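Chapter 5
Why Towns Grow Where They Do

When I was a kid, I thought towns had always been where they are. I grew up in Tristance, a river town with one good bridge and a terrible parking problem, and it never crossed my mind that somebody had to stop walking one day and say, okay, this will do. I was well into college before I asked why they stopped there.

The answer was a sandbar. Boats coming up from the coast couldn't get past it, so everything they carried had to be unloaded and put on wagons. People who unload boats need lunch. They need beds, rope, shoes and a place to complain about their wages. By 1852 there was a street of shops facing the landing, and that street is still the main street today – even though the last cargo boat left long before my grandparents were born.
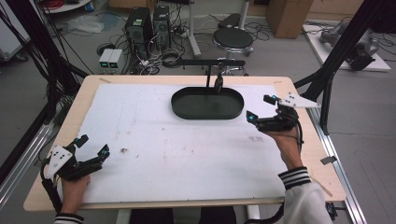

Geographers call a spot like this a break-of-bulk point, and you'll meet plenty of them in the pages ahead. The name sounds fussier than the idea. Wherever goods have to switch from one kind of transportation to another, work piles up, and people settle near the work.

Of course, not every town owes its life to a boat. Ibarra grew up around a spring in very dry country. Ovanen started as a mining camp, emptied out when the ore did, and had fewer than 2000 people left when the ski lifts went in (go in October, before the snow, and you can still find the old mine road). Firninon is my favorite of the bunch, a railroad town laid out on a perfect grid before a single family lived in it!

We'll visit all of them in this chapter. We'll also look at the difference between site, meaning the actual ground a town sits on, and situation, meaning how that ground connects to everywhere else. Students mix these two up every year, and I did too, so take your time with the maps in the first section. Chapter 6 leans on them pretty heavily.

Before you read on, grab some scrap paper and sketch your own town from memory. Put in the water, the hills, the oldest street you know and the main road out. Keep the sketch handy – you'll be adding to it as we go.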